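I had a letter from the tax office to answer this week and I answered it in biro, at the kitchen worktop, like a normal person. I mention it because when I started learning brush calligraphy I told everyone (far too many people, including the dentist) that I was going to do all my correspondence by brush from now on. Reader, I have not. But I have been practising nearly every evening and I do have a rather lovely corner to do it in, so let me show you.

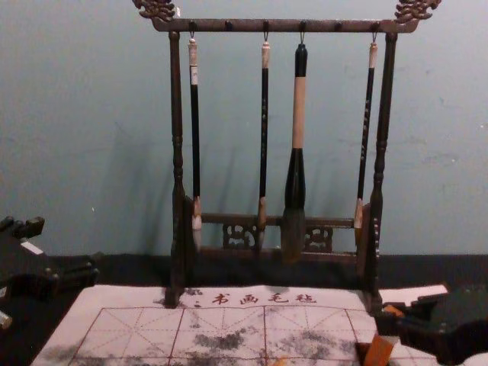
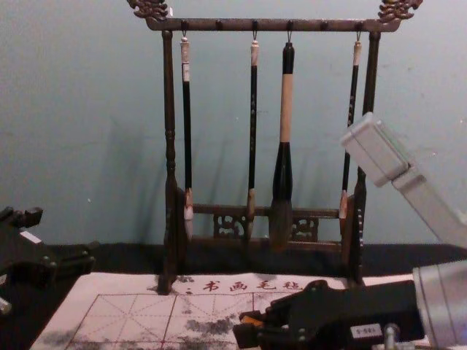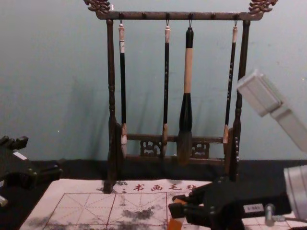 Four brushes on the rack, and I'm very fond of every one.

So, the evening routine. I've been working through a big pad of practice paper, 200 sheets when I bought it in July, and I've finally stopped treating each sheet as if it were precious. For weeks I'd do one careful character, hate it, and sit there sulking at all that lovely white space. Now I fill the whole thing, edge to edge, and then turn it round and fill the gaps. Horizontal strokes first, then verticals, then dots, and the dots are still dreadful! Mine look like tadpoles. I use one of the thin brushes for nearly all of it, and the great big one with the pale middle to its handle only comes down when I'm in a good mood and have a whole sheet to ruin. It holds such a lot of ink. The first time I loaded it properly I drew one stroke, gasped, and had to go and find a cloth.

I followed the lessons in an old course book by Njål Torvik, which I found at the Stulura market for next to nothing, and which somebody before me had gone through in pencil writing "slower" in the margins. On page 98 it just says "SLOWER" in capitals. I feel I know this person.

Washing up is the part I skimped on at first, and I paid for it. I left a little brush overnight with ink still in it (tired, telly on, you know how it goes) and by morning it had set like a twig. I soaked it and sort of coaxed it back, but it's never pointed properly since and it lives in the drawer now for labelling jam. These days I rinse in cool water, no soap, and keep going well after I think I'm done, because there's always more ink hiding up near the top of the bristles. Then I squeeze gently with kitchen paper, pull the tip to a point with my fingers and hang the brush up by its loop, tip down. I used to stand them bristles up in a mug – please don't, the water all runs back into the handle.

The rack does get dusty, I'll admit. All that turned wood and the curly carving on the ends of the top bar is very handsome and a complete pain to clean. A duster just skates over it. I've taken to using an old make-up brush for the carved panels along the bottom and a damp cotton bud for the really fiddly curls, and I put the radio on and do it every couple of weeks.

The black felt was the other good buy. I got mine as an offcut from Lindqvist, the fabric shop by the station, and cut it with the big scissors. Paper sits flat on it, the ink doesn't stick the sheet to the table, and splodges simply vanish. I did try a smooth plastic mat before that and the paper slid about so much I nearly wrote on my own sleeve.

Next job is seven characters in a row, all the same size, on one sheet. I've had three goes. They start off very dignified on the first one and by the last they've shrunk to the size of a raisin, so I'm going to fold the paper into squares and try again tonight after tea.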